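Progress Report to the Kusemby Fund
Project: Comparing Complaint Records Against Police, Second Reporting Period
Prepared by Jin-sol Wi
30/08/2021

Dear friends at the Fund,

Thank you for your patience while I pulled this together. I know it was promised a little sooner, and I'm grateful for the kind note you sent when it didn't show up. It has been a full few months and I would sooner tell you about them properly than send you a page of headings.

You'll remember that we set out to learn how towns handle complaints from residents about the use of force by their police officers, and whether a person filing such a complaint in one town can expect anything like the same treatment as a person filing it two towns over. We wrote to 99 departments asking for their complaint procedures and for a plain list of complaints received, with names removed, and what became of each one. As I write, 60 have sent us something we can use. That's a better result than I had dared to hope for in the spring, when the replies were coming in so slowly that I had begun drafting a much gloomier letter to you in my head.

Of those 60, 46 publish their complaint form somewhere a member of the public could find it without calling the station. The others will hand one over at the front desk, or mail it out, or (in a few cases) take the complaint by phone and write it up for you. I was surprised by how much this small matter came up in our conversations with residents. People who have had a bad time with an officer are often very reluctant to walk into the building where that officer works, and several told us they simply let the thing drop. We had planned to treat the form as a side question, but I'd like your blessing to give it a chapter of its own.

The harder part has been the outcomes. Departments use the same words to mean quite different things. "Closed" in one place means that somebody looked into the complaint and reached a decision, and in another it means the person who complained stopped returning calls. We spent most of July going back to departments and asking, as politely as we could, what they meant. Most were very good about it! A records clerk in one small department stayed on the phone with me for most of an afternoon and went through her whole list line by line, and I have seldom learned so much in one sitting. Three departments have refused outright to give us outcomes, and we have appealed all 3 refusals. I don't expect an answer on those before winter.

On the data side, we moved everything into Covarix in the early summer, after the spreadsheet got too unwieldy to share. It took longer than planned, and I'll admit that I underestimated the work. Each record now carries the department's own wording next to our own category, so that a reader who disagrees with how we sorted something can see what we started from. The team at Kimik has been checking a sample of our sorting without seeing our answers first, and where we disagree we talk it over and write down what we settled on. Those notes will be published with the report.
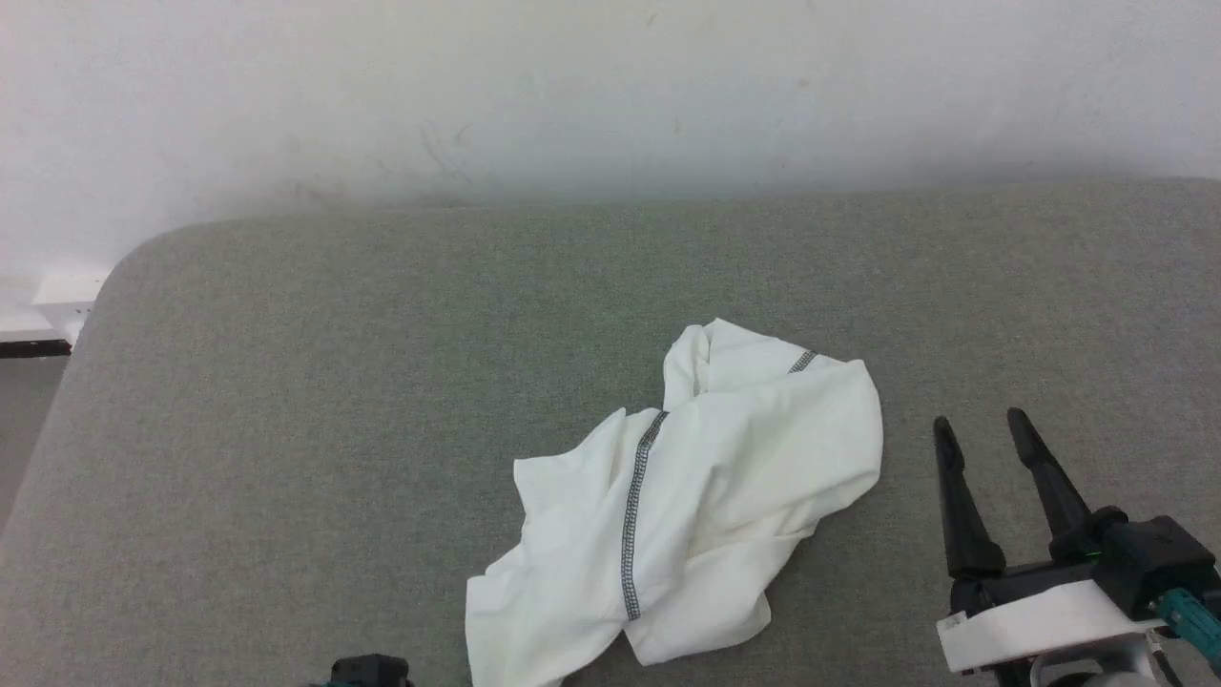
We have also been careful about what we can and can't say. A town with a great many complaints may have rough policing, or it may just have an easy form and a public that trusts somebody will read it. I've had two newspapers ask me for a ranking, and I turned both of them down, though I hope in a friendly way. If the Fund is asked the same thing, I'd be glad if you would send them to me.

Spending is within the budget you approved. Copying fees came in higher than we expected, and travel came in a good deal lower, because so many of the interviews ended up being held over the phone. With your permission I would like to move the leftover travel money into translation. The Yoo office has offered to put our resident questionnaire into Korean and Spanish at a reduced rate, and there are two neighborhoods in particular where I think we've been hearing from far too few people.

For the coming period, we will finish the resident interviews, press on with the appeals, and send you a full draft of the chapters on forms and on outcomes. The chapter on discipline will come later, as so much of it depends on records we are still waiting for. I would be very happy to talk any of this through on the phone, and please do pass along any questions from your board, however small they may seem.

With warm thanks,
Jin-sol Wi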